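Muturthorpe Robotics Club
Simulator Handbook, Section 4: Running the tabletop pick task

This section covers the tabletop pick task from first launch to saved run. Finish Section 3 (installing the simulator and pairing the handset) before you start. All club laptops already have the Nerurcombe scene pack installed. If you are using your own machine, copy the pack from the club drive first. It needs up to 40 minutes on the clubroom network.

4.1 Before you start

1. Plug the laptop into the mains. The simulator drops to low power mode on battery and the arm will lag behind the handset.
2. Close the browser and any video calls.
3. Connect the handset by cable. Wait for the green light before opening the simulator.
4. Log in with your team name, not your school name. Runs saved under a school name do not show up on the Bălan League table.

4.2 Loading the scene

1. Choose File, then Open scene, then Tabletop.
2. Type a seed number in the Seed box. Practice seeds run from 1 to 296. The seed decides which objects are placed and how they lie.
3. Set Shadows to Low. High looks nicer but slows older laptops badly, and the scoring is the same either way.
4. Press Load. The arm moves to its home position by itself. Do not touch the handset until the status bar reads Ready.

Note: If the objects drop through the table when the scene loads, the physics step is set too long. Go to Settings, Physics, and press Restore club values.

4.3 Moving the arm

1. Left stick moves the gripper forwards, backwards and sideways. Right stick raises, lowers and turns it.
2. Hold the left trigger for slow mode. Use slow mode whenever the fingers are close to an object.
3. Right trigger closes the fingers. Let go to open them.
4. Press C to change between the side camera and the gripper camera. Most teams line up with the side camera and finish with the gripper camera.

Caution: Do not push the fingers down into the table. The simulator will allow it, but each hard contact is logged and takes points off the run. On the real arm at Sirnberg the same move can bend a finger plate.

4.4 Picking up framed objects

Objects made of posts and bars are harder than blocks or cups. Choose the part to grip before you move in.

1. Switch to the gripper camera and bring the arm in slowly from the near side.
2. Look for a part narrow enough to fit between the open fingers. Turn the gripper until the gap lines up with it.
3. Check what lies on either side. Loose items nearby count as disturbed if you knock them.
4. Lower the gripper until the fingers are either side of the part – do not close yet.
5. Check from the side camera, then close with the right trigger.
6. Lift straight up a short way and pause. If the object swings, lower it and take a new grip nearer the middle.

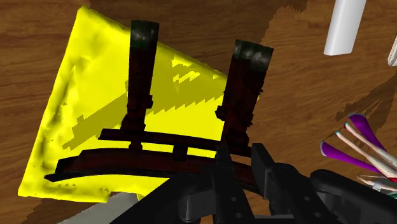 Fig. 4.2 Gripper at the near side of the wooden frame, yellow cloth beneath. Pens or brushes lie to the right.

Note: Shadows set to Low have stepped, jagged edges. Judge distance from the object and the fingers, and ignore the outline of the shadow.

Caution: Cloth moves in the simulator. If a finger catches it, open the gripper, raise the arm and start the approach again. Dragging the cloth shifts everything on it.

4.5 Saving and scoring

1. Press End run. The score appears out of 100.
2. Press Save and add a short comment, for example "slipped on second lift".
3. Teams need 83 or more on a practice seed before booking time on the real arm.
4. Leave failed runs in the folder. They are used at the October review.

If the score box stays blank, the run was ended before the arm had stopped moving. Reload the same seed and repeat it.

Continue to Section 5 for the sorting task.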